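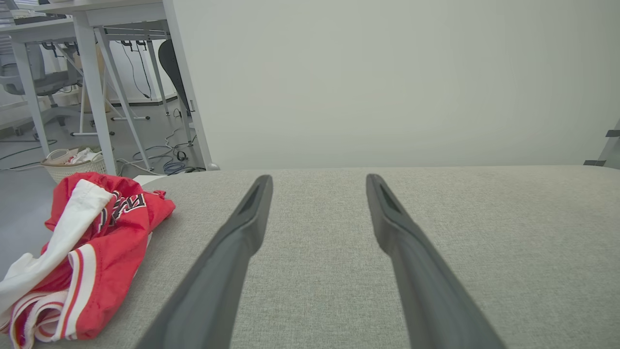 双臂衣物整理任务的示教数据采集：拖动示教与遥操作的对比

最后更新：2022年10月17日

1 任务与范围

本报告是 Alent 课程项目第二阶段的书面部分，内容限于示教环节，即由人把一项双臂操作演示给机器人，并以可训练的格式记录下来。策略网络的结构和超参数见第一阶段报告，除与数据格式有关的地方外不再重复。

任务对象为一件红白两色的短袖球衣，放在灰色织物面的台面上。起始状态为随意揉成一团，目标状态为正面朝上、两袖展开、领口朝向机器人远端。折叠不在本阶段范围内。选择球衣的理由有两点：红色衣身与灰色台面对比明显，分割比较容易；衣身与袖子颜色不同，操作员和模型都可以用颜色交界判断抓取点是否落在袖上。胸前的印字在展开后也可作为朝向的参照，但在成团状态下多数被褶皱遮住，不作为算法输入的前提。

两种示教方式如下。

拖动示教：从臂切到重力补偿模式，操作员直接握住机械臂末端移动，夹爪开合由脚踏控制。

遥操作：操作员握持 Etia 主臂，从臂按关节角跟随，夹爪开合由主臂手柄的扳机控制。

2 系统组成

2.1 机械部分

左右从臂分置于台面两侧，末端各装一只平行夹爪。两侧夹爪外壳颜色不同，回放时便于区分左右。夹指细长，向指尖收窄，适合插入布料与台面之间的缝隙，缺点是侧向刚度不足，压台面时会轻微张开。为此在示教规程中限制了指尖下压的深度，具体做法见第3节。

线缆沿臂体外侧走线。线缆余量过小会在腕部旋转时产生附加力矩，拖动示教时操作员能感觉到，记录下来的轨迹也会偏向力矩较小的一侧；余量过大则会垂到台面上，刮动衣物。调整余量后需要把腕关节在行程内完整转一遍，确认两种情况都不出现，再开始采集。

2.2 视觉部分

相机分为腕部视角和俯视视角。腕部视角随夹爪运动，主要用于抓取前的对准，夹指始终在画面内，可以直接看出指尖与布料边缘的相对位置。俯视视角用于判断整件衣物的形态。

腕部视角的一个问题是背景变化大。夹爪抬起后，台面以外的桌腿、椅子和地面会进入画面，而这些物体在不同采集时段位置不同。训练时若不处理，模型会把背景与动作阶段关联起来。我们试过直接裁掉画面上部，结果在夹爪姿态较斜时把衣物也裁掉了一部分。最后采用随机遮挡背景区域的方式，裁剪只保留在俯视视角上。

2.3 记录软件

数据由 Vostier 记录，各路图像、关节角、夹爪开度写入同一时间轴。Vostier 默认以图像到达主机的时刻作为时间戳，而关节数据以控制器时钟为准，两者存在固定偏移和少量抖动。固定偏移用一次敲击标定：令夹爪快速闭合，比对图像中指尖接触的那一帧与开度曲线的拐点。抖动没有单独处理，重采样时取最近邻。

标注使用 Man 工具，在时间轴上标出阶段边界和失败片段。Man 的导出格式不保存夹爪左右标记，需要在导出后用脚本补上。第一次导出时漏了这一步，左右臂的抓取事件混在同一列，整批重新导出。

3 示教规程

为了让不同操作员的演示可以合并使用，任务固定分成 6 个阶段。

（1）双臂回到起始位，夹爪张开，衣物由人放置成团。

（2）任一侧夹爪抓取衣团最高处，提起后停顿，待布料不再摆动。

（3）另一侧夹爪寻找一只袖子的外端并夹住。

（4）先前的夹爪松开，转移到另一只袖子的外端。

（5）双臂同步向两侧移动，把袖子和肩线拉直，随后下放到台面。

（6）松开夹爪，必要时夹住下摆向后拖平，双臂退回。

第（3）阶段最难。袖口经常卷在衣身下面，操作员要先挑开一层布才能看到。规程允许在这一阶段反复尝试，但每次尝试前夹爪必须完全张开，以便标注时区分。第（5）阶段的要求是两臂速度一致，先拉紧再下放；边拉边放会使衣身下部堆在台面上，形成从胸前斜向下摆的深褶，后面很难用单次拖动消除。

指尖高度的限制以台面为基准。台面是软包的，受压会下陷，因此不能用接触力突变作为到达台面的判据。采集前先用夹指在台面四角和中央轻触，拟合出一个平面，之后指尖目标不得低于该平面。遥操作时由软件截断，拖动示教时只给出提示音，由操作员自己控制。

4 两种方式的比较

4.1 操作难度

拖动示教上手快，单臂动作几乎不需要练习。困难出现在双臂同步的阶段：一名操作员同时握住两条机械臂时身体必须靠近台面，俯视视角中会出现人的手臂，遮挡衣物。改由 2 名操作员各握一条臂后遮挡减轻，但两人动作很难同步，拉伸时布料常被一侧拽偏。

遥操作需要先练习，主要是适应没有力反馈的情况。布料是否拉紧只能靠看。初学者普遍拉得过紧，夹爪打滑，袖子从指间脱出。练习之后这一现象减少，但没有消失。

4.2 图像与执行时的一致性

采用拖动示教时，训练图像中有人手，执行时没有。我们曾尝试先拖动记录轨迹，再让机器人自动回放并重新采图。对刚性物体这一做法可行，对衣物不可行：衣团每次形态不同，回放轨迹到达原抓取点时，该处往往已经没有袖子。遥操作时操作员站在相机视野以外，训练与执行的画面构成一致，不需要回放。

4.3 动作标签

遥操作可以同时得到主臂的指令角和从臂的实际角。训练标签选用主臂指令角。原因在于夹爪夹紧布料时，从臂开度停在布料厚度处，而主臂扳机继续收紧，两者之差反映了夹持力的意图。若以从臂实际开度为标签，策略执行时只会闭合到刚好接触，布料容易滑落。拖动示教没有指令角，只能使用实际角，夹持部分需要另加固定偏置。 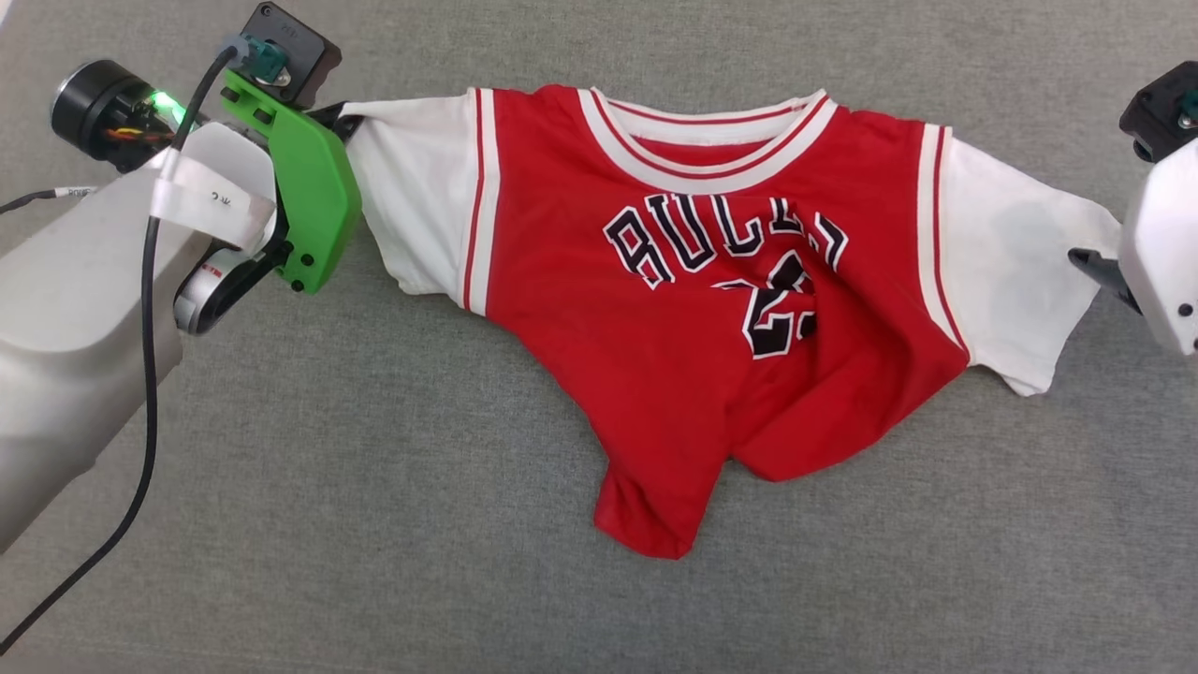
主臂和从臂之间的零位偏差应当在什么时候校正？

每次重新上电、更换夹指或拆装腕部模块之后都要校正，校正完成前采集的数据不并入训练集。做法是把主臂和从臂放到各自的机械限位，读取角度差并写入配置文件，再用一个中间姿态复核。

5 数据整理

5.1 筛选

剔除规则在采集开始前确定，中途没有改动。属于以下情况之一的演示整段剔除：任一路图像中断；夹爪在持布移动时碰到相机支架；操作员中途离开主臂；衣物最终有一部分落到台面以外。按此规则共剔除 11 段，多数由图像中断引起，更换接口线后未再发生。

抓空、滑落后又重新抓住的演示保留。二月的预实验只保留了一次成功的演示，训练出的策略在抓空后会继续执行拉伸动作，两只空夹爪向外移动。加入带有恢复过程的演示后，策略在部分情况下会退回重新抓取。

5.2 关键帧

为检查阶段标注的质量，从遥操作数据中抽取 3,327 帧作为关键帧，由两名组员分别标注阶段编号。不一致之处集中在第（3）与第（4）阶段的交界：一方以夹住袖口为界，另一方以原夹爪松开为界。统一改为后者，理由是松开事件在开度曲线上有明确的跳变，可以自动检出。

5.3 左右对称扩增

任务在左右方向上近似对称，曾考虑用镜像扩增数据。俯视图像镜像后胸前字母反向，两侧夹爪的外观也互换，与实际不符。试验中镜像数据使抓取点预测变差，后续没有采用。

6 结果与问题

仅用拖动示教数据训练的策略能够完成提起动作，但在寻找袖口时停滞，夹爪在衣团上方来回移动。检查注意力图，模型在该阶段主要关注图像边缘，推测与训练图像中人手出现的位置有关，未做进一步验证。

仅用遥操作数据训练的策略能够走完全部阶段，展开质量取决于第（4）阶段抓取点的位置。抓取点在袖口外端时，肩线可以拉直；抓取点偏向腋下时，领口被拉成斜向，下摆聚在一侧。下摆的整理效果普遍不好，第（6）阶段的单次拖动只能处理一个角。

混合两类数据没有得到明显改善。两类标签的含义不同，直接合并后夹爪开度的预测出现折中值，持布时更易滑落。

尚未解决的问题如下。

a. 白色袖子在强光下过曝，袖口与折边难以区分。固定曝光可以缓解，但红色衣身随之偏暗，褶皱细节减少。

b. 主臂扳机行程较短，半开状态不易保持，操作员倾向于全开或全闭。挑开布层时本应使用小开度，数据中这类样本不足。

c. 软包台面使用一段时间后中央下陷，平面拟合的残差变大。目前靠增加触点数量处理，换成硬质底板再铺布的方案没有试。

d. 只用了一件球衣，没有测试其他尺码、颜色和面料，结果不能推广到一般衣物。

7 后续安排

下一阶段只保留遥操作，拖动示教改用于标定和设定起始姿态。采集重点放在袖口被压住的初始状态，由组员按照片清单摆放衣团，避免随手放置时总是露出同一侧袖子。第（6）阶段拟拆成左右下摆两次独立拖动，标注编号相应增加，旧数据用脚本映射到新编号，映射表随代码一并提交。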